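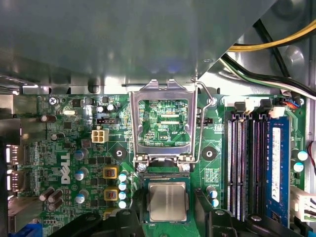

Surely the fingers are the wrong place to spend the money, came the objection by message before the station had been powered up, and a better wrist camera on the old gripper would have placed the processor just as well. The objection is entered first so that today's results may be read against it. It has some merit, as will be seen, although the comparison it asks for has not yet been run in a fair manner.

Bench diary, assembly station, 25/12/2023. Building on holiday schedule. Heating reduced. Station operated by the undersigned only, under the solo working permit, with the arm held to the reduced speed setting for the whole session.

The purpose of the session was to continue the comparison of the Rokden and Bombridge grippers on the processor task. The work piece remains the desktop computer with the Dell board, fitted inside its own case. A proposal was made in August to take the board out and test on a flat plate. That proposal was declined, and the reasons still hold: a customer's technician does not have a flat plate. The gray metal panel that hangs over the upper part of the board is the chief obstacle to the wrist, and any gripper that cannot work beneath and beside it is of little use to the program. The cables at the upper right of the case are the second obstacle. They have been left as they are.

Rokden gripper mounted first. The black fingers with the rounded joints were used throughout the morning, with the load plate of the socket raised and the processor presented between the fingers at the near side of the socket. The view from the wrist is good in this position. Both fingers remain in sight at the bottom corners, and the open plate, its hooked tab, and the bent lever are all clear of them. The same cannot be said of the Bombridge gripper, whose housing hides one lower corner of the image whenever the wrist is turned toward the memory slots.

The counter on the Rokden unit stood at 1034 closures at the start of the day. The maker's inspection interval is 4000, so no service is due. The fingertip pads were nevertheless examined under the loupe and wiped with alcohol. A faint polish was noted on the inner face of the left pad. It was recorded in the wear log and no action was taken.

The first runs were made with the Bajwa controller in position mode. In this mode the fingers close to a set width and stop. The processor is a stiff part with a green edge and a metal lid, and the fingers should take it by the edge without touching the underside. A set width that is slightly too large lets the part turn in the grip. A set width that is slightly too small makes the wrist climb when the fingers meet the part off center. Both faults were seen today. The second is the more serious of the two, as the climb does not appear in the controller's own position record and has to be found in the force record afterward.

The controller was then changed to force mode and the runs repeated. Results improved. The part was held square in all but one of the runs, and in the exception the fault was traced to the approach and not to the grip. The operator had taught the approach point with the wrist camera warm and had used it again after the long pause for lunch, by which time the Mivmont camera had been switched off and on. The image shifts by a small amount as the camera warms. This has been reported before and was thought to be corrected. It is not corrected. The procedure should require the camera to be left powered throughout a session, and a line to that effect has been added to the draft.

Camera notes, continued. Two exposure settings were tried. At the longer setting the white lettering and the sockets on the board are easy to read, but the metal at the rear port side of the case is washed out, and the bright patch spreads when the wrist tilts toward it. At the shorter setting the bright metal is under control and the black memory slots lose their latches in the dark. The blue memory module is readable at either setting and makes a dependable landmark. It has been adopted as the second reference for the position check, the first being the square pads around the heatsink mounting holes. The yellow chokes were considered and not used. They are similar to one another, and the matching routine confused them in the August trials.

It is the view of the undersigned that the longer setting should be kept for the approach and the shorter setting for the final move. The controller permits this. The change costs a brief pause in mid-task, and the pause was found acceptable.

Bombridge gripper mounted after lunch. Changeover went smoothly apart from the cable clip, which is still the wrong size and was fastened with tape. A correct clip has been on order for some time and the purchase office should be asked for its status.

The Bombridge has the better force sensing on paper, and in the plain lift test on the side table it did very well. The processor was lifted from its tray, held, and set down without a mark that could be found under the loupe. Inside the case the result was different. The wider body must pass close to the gray panel, and the planner accepts a path only if the wrist is turned well away from the straight approach. From that angle the fingers arrive one after the other instead of together. Of the 11 runs attempted, the early ones were stopped by hand before contact, and none of the rest was considered clean enough to continue as far as the socket. The undersigned did not lower the part over the contacts in any run where it was visibly tilted. The contacts in this type of socket bend easily, the board is the last one of its kind in the cabinet, and the schedule does not call for taking that risk with a gripper that may not be kept.

A narrower bracket might cure the problem. The Bombridge drawing shows a side mount that would turn the housing away from the panel. The part was not bought with the unit. A price should be obtained before the comparison is closed, otherwise the report will amount to a test of brackets and Bombridge would be within its rights to say so.

Concerning the lever and load plate. The question was raised at the last review whether the same fingers should also lower the plate and press the lever home. The matter was not tested today. The lever curves outward beside the plate and springs back when released carelessly, and the rounded joints of the Rokden fingers offer no good surface to push it with. A small hooked tip could be made in the shop. The undersigned would prefer that the placing task be settled first and the lever handled by a person until then. The review may of course decide otherwise.

Return to the objection recorded at the head of this entry. The warm-up shift of the Mivmont camera accounts for the one bad force-mode run with the Rokden, and a steadier camera would have prevented it. To that extent the objection is correct. It does not account for the climb of the wrist in position mode, nor for the Bombridge striking an awkward angle near the panel. No camera would have changed either. A fair test would be to put the old gripper back on the arm with the present camera, force mode off, and repeat the morning's runs from the same approach point. This can be done on the next working day without new parts, and it is proposed that it be done before any order is placed.

Small matters, for the record. The emergency stop was tested at the start and again after changeover, and functioned. The force record for the third morning run was saved under the wrong name and has been renamed, with a note. The tray insert for the processor is lifting at one corner and should be glued. The lamp over the bench has a flicker that can be seen in the Mivmont image at the shorter exposure, and the afternoon runs were made with that lamp off and the side lamp on. Anyone comparing morning images with afternoon images should take the change of lighting into account before drawing any conclusion about the two grippers.

The Bajwa controller reported one communication warning shortly before shutdown. It cleared without intervention. The log was copied to the shared drive together with the force records and the wrist images. The warning has the same code as the one seen in August, when a loose connector at the base of the arm was blamed. That connector was checked this afternoon and was tight.

Arm parked in the upright position, Bombridge gripper left on the wrist, Rokden returned to its case with the pads covered. Processor placed in its carrier and locked in the cabinet. Computer case left on the bench under the antistatic cover, socket cap fitted. Permit signed off and power removed at the wall.

To do on return: ask the purchase office for the clip, request the side mount price from Bombridge, glue the tray insert, refit the old gripper.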